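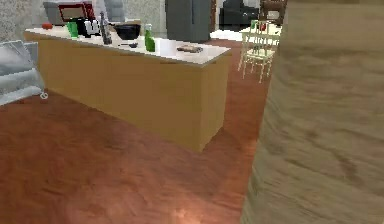
Figure 4-1. Kitchen island at scene load, Costello home layout.

4 Running the counter-clearing chore

This section covers the set-up and scoring of the counter-clearing chore in the Lullel simulator. Complete Section 3 (agent connection and joint limits) before starting. A run takes one agent, one home layout and one chore file.

4.1 What the chore measures

The chore asks the agent to remove every movable item from the countertop and put each one in its assigned place. Tomato, cup, bowl, bottles and utensil all count as movable. Appliances are fixed and must not be displaced. The score reports whether a given control policy can finish a household job without help. It does not report how natural the motion looks.

Small, flat items are the usual cause of a low score. A utensil lying flat near the front edge of the counter leaves little height for a finger to get under it, and most policies we have tested push it to the floor. Tall, narrow bottles come second.

4.2 Loading the scene

1. Open the Lullel console and select Scenes > Home > Costello.
2. Set the chore file to counter_clear.
3. Set Placement to Fixed. Use Random only after the agent has passed a Fixed run.
4. Enter a seed. If the field is blank, the console uses 100.
5. Select Load and wait for the status line to read Ready.
6. Compare the island with Figure 4-1. The green bottle with the white cap must be standing upright. If it is lying down, the physics step did not settle; select Reload.

NOTE: The viewpoint at load depends on the agent's start pose. A wall or door frame close to the viewpoint may fill part of the view. This does not affect the run. To change the view, edit start_pose in the agent file and reload.

4.3 Assigning destinations

1. Open the Destinations tab.
2. Assign the tomato to the refrigerator.
3. Assign the cup, the bowl and the utensil to the sink.
4. Assign both bottles to a cabinet shelf.
5. Leave appliances set to Fixed.
6. Select Validate. Any item without a destination is listed in red.

CAUTION: Do not assign two items to the same slot. The second placement will overlap the first, and the solver may throw both items out of the room. The run is then void.

4.4 Starting the run

1. Set the time limit to 20 minutes of simulated time.
2. Set the grip force ceiling to 60 N.
3. Turn contact logging on.
4. Select Run.
5. Do not move the viewpoint while the arm is in contact with an item. On slower machines this drops log entries.

4.5 Reading the result

The results file gives one line per item: Placed, Dropped, Misplaced or Untouched. An item that reaches the floor is scored Dropped even if the agent later picks it up and puts it away.

A Bilex baseline policy is supplied for comparison. Over 175 Fixed runs it placed the bowl and the cup reliably and left the utensil Untouched or Dropped in most cases. It should not be read as evidence that the same policy would clear a real counter. Simulated friction is uniform across each surface, and glass does not break.

For transfer to hardware, see the Weltis bridge notes in Section 7. Report scoring faults to Bendik Sjöberg with the seed, the agent file and the contact log attached.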